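Hiltmont Robotics Club
Minutes of the December meeting, project group (desktop computer task) 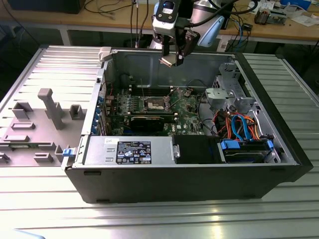 The arm over the open tower, gripper above the memory slots.

Started 4.40 pm in the downstairs workshop. Abla Khasawneh in the chair. Minutes taken by the secretary, who would like it noted again that comments in these minutes are the secretary's own unless a name is put to them.

1. Minutes of the last meeting

Agreed, with one change. Item 5 said that the arm "can now fit memory". Two members objected at the time and the wording should have been "has fitted memory, once, with the stick already lined up by hand". Corrected.

2. Matters arising

The spare set of finger pads has arrived. They are slightly thicker than the old ones and will need the closing distance set again. Not done yet.

The request for a second key to the workshop has had no answer. Abla to ask again.

The poster for the open evening still says "Robot Builds a Computer". The secretary asked last time for this to be changed and it has not been. After some discussion it was agreed to change it to "Robot Works on a Computer", which commits us to less. The pupils who drew the poster were not pleased, as the lettering took them a long time.

3. Report from the task group

The group reported on the runs made between meetings. The tower is laid on its side with the panel off, and the job is split into stages: move the arm out over the board, come down to the memory slots, place the stick, press, let go, and move clear. Processor fitting is a later stage and the socket has been left empty for now.

Figures as given: 90 attempts at the whole sequence, of which 66 were counted as a success.

The secretary asked what counted as a success. The answer was that the stick was in the slot at the end of the run. Asked whether that meant clipped in at both ends, the group said it meant in the slot. Asked whether the stick had been checked by switching a machine on, the group pointed out that there is no processor in it. This is a fair answer but it does rather leave the question where it was.

Further questions brought out the following:

Any run where someone nudged the case back into place before the start was counted. The group feels this is reasonable because the case would be fixed down in a proper set-up. It is not fixed down at present.

Runs stopped early by the person on the stop button were left out of the 90 altogether. There is no record of how many there were. The secretary thinks there should be, and that they ought to count as failures unless there is a good reason otherwise. Abla agreed in principle. The group said that several were stopped by nervous people and would have been fine. Nobody present was able to show this either way.

All the runs used the same tower in more or less the same place on the slats. One member asked what would happen with a different case. The group expects it would "need some tuning". The secretary takes this to mean that it would not work.

It was agreed that the figure of 66 is not to be used on the poster, the web page or the entry form until the runs have been repeated with a written rule.

4. A written rule for success

Abla put forward a draft and it was argued over for some time. As agreed:

A run begins when the start command is given. After that nobody touches the case, the arm or the stick.
A run is a success if the stick is level, both ends are clipped, and the gripper has let go and moved clear.
A run that is stopped for any reason is written down as stopped, with the initials of the person who stopped it.
The case is lifted off the table and put back after every tenth run, by eye, without using the tape marks.

The last point was the one nobody in the task group wanted. It was carried by a single vote. The group asked for its view to be recorded: that lifting the case off the table tests the person putting it back more than it tests the robot. The secretary's view is that somebody will always have to put the case down, and if the arm can't cope with that then we have learned something.

The next set will be 40 runs under the new rule. If the group wants to do more it may, but the first 40 are the ones that go in the report.

5. Cables

Raised again. There are too many of them on and around the back bench, and several hang down behind the table. One of the younger members asked if the cabling wrapped round the arm could be caught or pulled as it turns. The group said it had not happened so far. Agreed that "so far" is not a method. The hanging ones are to be gathered and tied back before the next session, and the loose papers moved off the bench at the same time.

There was also a question about the wires inside the tower. The blue data cables and the orange and red power wires are over at the drive end, well away from the memory, and the group would like to leave them alone. The black cable looped over the board is closer. It was suggested that it be taped down. Others felt that real computers have cables in them and taping everything flat was another way of making the job easier and then forgetting to say so. Left as it is. To be mentioned in the report.

6. Side panel

The panel is still being kept on the table to the left of the case during runs. Abla asked why it was there at all, given that no part of the task uses it. The group would like a later stage in which the arm puts the panel back on. The secretary asked how a two-fingered gripper was going to pick up a panel that size and was told this was "being looked at". No date was offered. Until there is one, the panel is to go under the bench, where it can't be knocked.

7. Gatlow competition

The entry form wants a title, a short summary and a statement of what the machine does without help. The first two are written. The third had been filled in as "everything", which the chair asked to have removed.

There was a long talk about what should go in its place. The task group's wording was "The robot finds the memory slot and inserts the stick." The secretary objected to "finds". The arm goes to a position it has been given. If the slot is there, it works, and if the slot is a finger's width to one side, it presses on the board. The group replied that the camera correction will be added before the competition. The secretary said the form asks what it does and has no box for what it will do.

Final wording: "The robot moves to a set position above the memory slots, places the stick and presses it in. A person sets up the case and loads the stick." It was felt to be dull. It was also felt to be true, and it was carried with one abstention.

The Saliba school team is understood to be entering as well, with a sorting task. Some members were worried by their video. The secretary has watched it more than once and notes that it changes speed in two places and that we never see a piece being picked up and put down in the same shot. We should not be too worried, and we should make sure that ours is one take from start to finish, at normal speed, with a clock in view.

8. Godari trial software

The club has been offered a free trial of the Godari planning package. Two members are keen and gave a short talk. It is said to cut set-up time a great deal. When asked compared with what, they did not know. The trial also runs out before the competition, so anything we built on it would stop working when we needed it, unless we paid.

Agreed that the two may try it in their own time on a separate laptop. Nothing on the arm's own machine is to be changed. They are to come back with times for the same job done both ways, measured by somebody who doesn't mind which one wins.

9. Open evening

The arm will be shown working — with the barrier up and one person on the stop button throughout. Visitors may ask questions but may not load the stick. Abla wants a sheet on the wall with every run of the evening marked up as it happens, good or bad. One member thought that this would look poor if the first few went wrong. Abla said parents have seen things go wrong before. Agreed.

10. Any other business

The small tools borrowed from the bench are to be put back where they came from. This was also said last time.

A new member asked if a person could fit the memory faster. Yes, easily. The task group would like it recorded that this was never the point. The secretary would like it recorded that it's a good question and that the report should have a line answering it.

Actions

Abla: second key; run sheet for the open evening; send in the Gatlow form.
Task group: 40 runs under the written rule; tie back hanging cables; move the side panel; set the closing distance for the new pads first.
Poster pupils: change the title.
Secretary: print the rule and put it up next to the stop button.

Closed 6.15 pm. Next meeting to be fixed once the runs are finished.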